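4.2 How long the scent stayed, at home and in the lab

I'll be the first to say I didn't expect the storage question to matter this much. When Lucienne Gaillard and I planned the wear study we were thinking about skin: dry skin, oily skin, whether people had moisturised that morning, all the usual things. Where somebody keeps the bottle was one line near the bottom of the form, and I nearly cut it to get everything on one page.

We had 58 people in the home arm and 27 in the lab arm. Everybody got the same two fragrances, a light citrus cologne we'd had made up for us by Milness and a heavier amber eau de parfum from Jison, both in plain spray bottles with a number on the bottom. The home group sprayed once on the inside of each wrist (cologne on the left, amber on the right) and then sniffed every hour and wrote down a score. The lab group did exactly the same thing but sat in our rather chilly test room with Marcelle Royer keeping an eye on the clock.

The amber behaved itself. Scores dropped slowly in both groups and most people could still pick it up after eight hours, which is what you'd hope for with that much oil in it. The cologne was another story! In the lab it faded in a nice smooth curve, but at home the scores were all over the place. A few people said it had gone by the second hour and others were still happily smelling lemon peel at teatime.

My first thought was that the home group had simply been sniffing the wrong wrist, and I still think that explains a handful of the odd forms (we had two where the scores were clearly swapped over, and we took those out). But when I sorted the rest by where the bottle had been kept, the picture got clearer. Bottles from bathroom shelves and windowsills did worst for the cologne. Bottles from drawers and wardrobes did best. The gap was biggest in the opening notes, the sharp lemony bit you get in the first few minutes, and much smaller once the scent had settled down into the woody base.

I want to be careful here. People weren't told where to keep their bottles, so those who chose a drawer may just be tidier people who fill in forms more carefully, and I can't pull those two things apart with the data we have. Lucienne would go further than I do and call it a real storage effect. Marcelle thinks it's mostly the room people were sitting in when they did the sniffing, and she has a point: a warm kitchen with the dinner on is a dreadful place to judge a cologne, and plenty of people did their later scores in one. Others had gone outdoors by then, where a breeze does nobody's nose any favours.
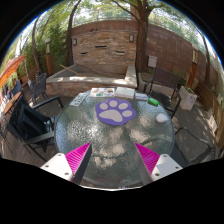

Figure 3. Patio table with a glass top and a purple paw-print mat.

We did ask for the room at each sniff, but only as a tick box, and "outside" covered everything from a back step to a bus stop. Next time I'd split that up. I'd also give out the Waaka blotter strips alongside the bottles, so that each person has a scent on paper to compare with the scent on skin. We tried this in a small way in December with eight people from the home group, and they found the strips easy enough to use, though one lot got left next to a Vondby candle and had to be thrown away.

The full hourly scores for both fragrances are given in the appendix, with the swapped forms marked.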